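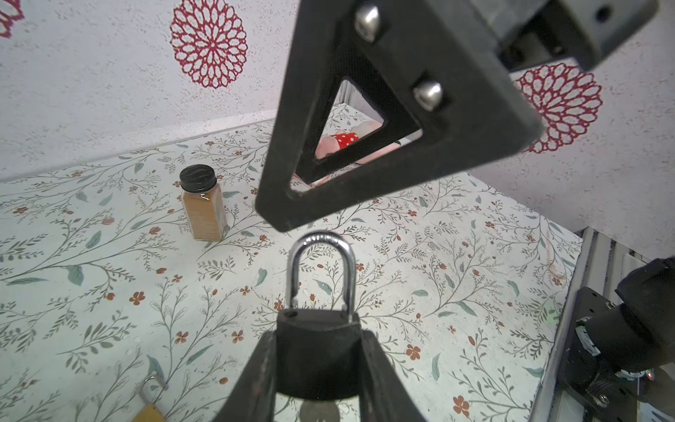
*The black padlock in the gripper, with the brass one still lying on the table.*

March has been padlock month at the club. We meet in the evenings after the school lets the building out to everyone else, and the two arms live on an aluminum frame that took most of the fall to get square. I've been going as a student member for two years now, and this is the first task I've had my name on.

The task is called Clokulano. Bent Hedegaard named it and won't say where it came from. One arm picks a padlock up off the table and holds it upright with the shackle on top. The other arm comes in and is supposed to push the shackle down until it clicks. That's the whole thing. A person does it with one hand while looking for their keys.

I picked it because I wanted something with a clear finish. Last year I worked on folding cloth with the Drandier group and we spent half of every meeting arguing over whether a fold counted. A lock is either locked or it isn't.

The holding side is mine. The main trouble is that a padlock body is smooth and heavy for its size, and when something presses on the shackle it wants to tip. My first try was to squeeze harder. That worked for the grip and was bad for the pads, and the left one is scuffed now. The second try was to grab the body lower down and keep the fingers level with each other, and I've stayed with that. I also slowed the lift. It looks silly at that speed but I drop far fewer of them.

The pressing side belongs to Prins, the other half of our group (we're named after teams from the old club roster, don't ask me who the original Prins was). They are still working out how to come down straight. If the push is off to one side, the shackle jams and the lock turns in my fingers, and then each half of the group thinks the other half has a bug.

We practice by driving the arms by hand and recording the runs, then training on those. The goal is 200 good runs before the spring showcase. Bent wanted 600. He was told how long each one takes and he dropped it. The log from all the club's tasks together passed 4,000 runs this winter, so we're a small part of it.

A few notes for anyone in the club who picks this up after us:

- Put the other things on the table in new places between runs. The spice jar sat in one spot for a whole evening and I threw those runs out.
- Use both the black lock and the brass one. Chrome shackles throw a lot of glare at the wrist camera, so change the lighting too.
- Leave the flowered tablecloth on. It was my idea and I got some grief for it, but a bare table made everything too easy.
- Keep the keys in the Jeveo box. We have already had to look for them once.

Next meeting I'm going to try starting with the lock turned around backward -- so far we have always set it down facing the same way. I expect the grip to be fine and the press to go wrong, but Prins says it will be the other way around.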